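Small packing cell, budget split — arms vs grippers vs spares
Forum: Cell Planning and Procurement

flitita_ops
Posted 2018-08-20
Planning a two-arm bench cell for mixed snack kitting. Approved budget is $3817. The Jikier quote for both arms, servos and printed brackets leaves me $1170 for everything else: grippers, spares, trays, lighting. Stock is the hard part. Crinkled wrappers, cartoon-printed sleeves, some items bedded in foam and tissue. 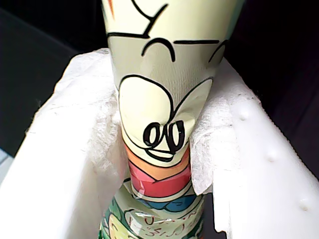

Clearance beside an item like this decides finger thickness, and I have not settled whether to buy thin fingers or change the packaging. Betance lists a compliant set at $55 per finger. Opinions?

torque_budget
Don't spend on fingers yet. Put the money into spare servos. On a bench cell the gripper servo is the wear item, and one failure stops the whole line while you wait on freight.

ofori_bench
Disagree. Spares don't help if the finger can't get past the padding. Flat rigid fingers are fine for bags on an open surface, less so for a cylinder in a foam channel. Price the compliant pair first.

torque_budget
A printed finger costs almost nothing to revise. Why pay $55 for one?

ofori_bench
Labour. Count your revision hours and see.

flitita_ops
Trays are the other line item. I want dividers so tape and bagged goods have fixed locations, with one arm per side.
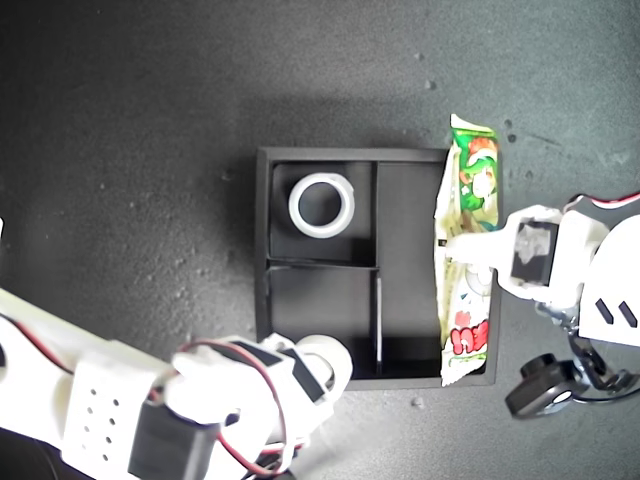
A longer compartment would suit bags that overhang the rim, but the supplier wants $1740 for custom tooling, and that is out of the question. Stock black trays it is, unless someone has a source with movable dividers. I'd also like a lighter colour — matte black gives our vision software poor edges on a dark bench top.

grey_enclosure
Line the tray with a light mat and leave the tooling alone. Keep some of the money for diffuse lighting too. Glossy wrappers will throw highlights whatever colour the tray is.

torque_budget
Agreed on lighting. Still say two spare servos before any fingers.

flitita_ops
Compromise: one spare servo, one compliant pair, stock trays, remainder to lighting. Purchase order goes in this week, and I'll revisit the second spare in December.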